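Vitetti Cups Go Back on the Shelf in Skunden

SKUNDEN, April 15, 2019 - I'm so happy to finally get to write this one! Our little tableware shop, Vitetti, is bringing back the plain straight-sided cup, and it goes on sale this week at our counter on Montoya Street.

If you shopped with us before we moved, you'll remember the cup. No handle, no pattern, just a simple round shape you can grab with a sleepy hand. We stopped carrying it last September when our old supplier closed, and I've had 312 emails asking where it went (I kept every one of them, and yes, I read them all). So we went looking, and we found a family workshop called Trultus that was willing to make a first run of 2000 for us.

We went through 5 rounds of samples. The first ones were too heavy, the second ones tipped over if you looked at them wrong, and I got pretty attached to the third before my sister talked me out of it. Color took even longer. I wanted a red that would look cheerful on a white table at breakfast, and I drank a lot of coffee making up my mind.

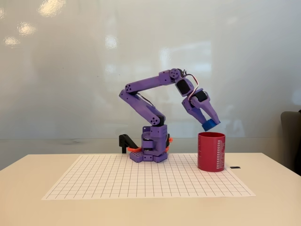
We're setting aside 400 cups for people who wrote in, so if you're one of them, just answer the email you got from us and tell me how many you'd like. Everybody else can come by the shop or order by phone. Cups are sold one at a time or in boxes of four, and we'll wrap them for free if they're a gift.

Shops that want to carry the cup can ask for our trade sheet at the counter. Press samples are available too - drop me a line and I'll get one in the mail.

Contact: Vitetti press desk, Montoya Street, Skunden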